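Part-time Handwriting Reader, Grenach Letter Archive

Posted under: Jobs, Paid, Mildly Eccentric

Grenach is looking for one person to sit in a warm room and read other people's handwriting. The letters come from the Lehtinen bequest, a family that wrote to each other constantly, mostly about drainage. There are 234 letters left to transcribe. The last reader got through the first boxes and then moved to the coast, where we understand she no longer opens mail.

The job runs 11 hours a week for 3 months, starting in January. You can split the hours however you like as long as you're here Friday afternoon, when Tyyne Turunen goes over the week's pages and the heating is at its most generous. Pay is 400 a week, before tax has had its say.

What you'll do

Read a letter. Type what it says, including the spelling mistakes, which belong to the family and are not yours to fix. Mark anything you can't make out with square brackets. Guessing is allowed inside the brackets and nowhere else. One earlier guess turned a new culvert into a new curate and gave the parish a scandal it hadn't earned.

You'll also keep a reading log by hand. We know. Onni Ruotsalainen set up the log and believes in it, and arguing with him takes longer than filling it in. Pencil for the log, ink for the sign-out sheet, and no ink at all on the same table as a letter.
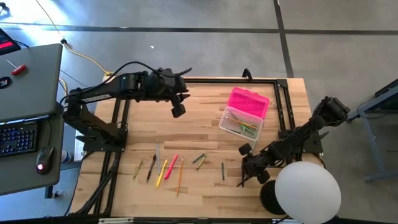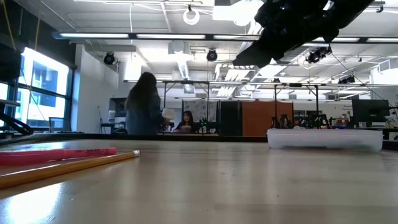
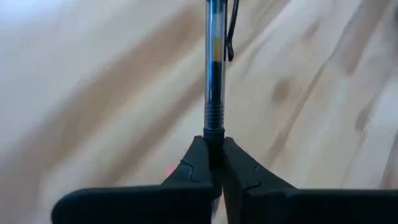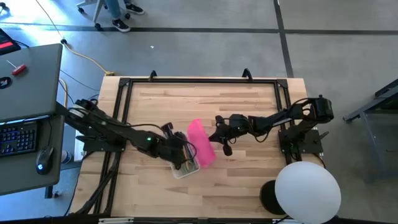 Tabletops in pale wood. Second picture: marker and pencil. Third: a clear-barreled pen.

Who we want

Someone who can read old cursive, or who can read a doctor's note and feels ready for more. You don't need a degree. You do need to type accurately and be able to stay interested through a nine-page letter about a ditch. (Uncle's side of the ditch, Part Two, is better than Part One.)

Experience with Nenemo, our cataloging software, would be a nice surprise. It was built for a seed warehouse and still asks for the germination rate of every item. Enter zero and carry on.

Please don't apply if you're allergic to dust, or if you hum. The reading room is small and we have been through this before.

What you get

A desk by the window, a lamp that works, a key to the side door, and your name in the front of the finished volume in fairly small type. Coffee is free. The cookies are Tyyne's and are covered by a separate understanding.

How to apply

Send a one-page letter, handwritten, telling us what you've been reading lately. We'll be reading yours, so have some mercy. Include a phone number in digits we can tell apart, especially the ones and sevens. Résumés are welcome but tend to end up under the kettle.

Mail it to Reading Room, Grenach, Flestance Building, or push it through the slot in the side door. The front door has no slot, only something that looks like one.

Applicants we'd like to meet will be asked in for a short paid trial: one letter, one hour, one pencil. Onni will call to set a time. He doesn't leave voicemails, so if an unknown number rings and gives up, try ringing it back.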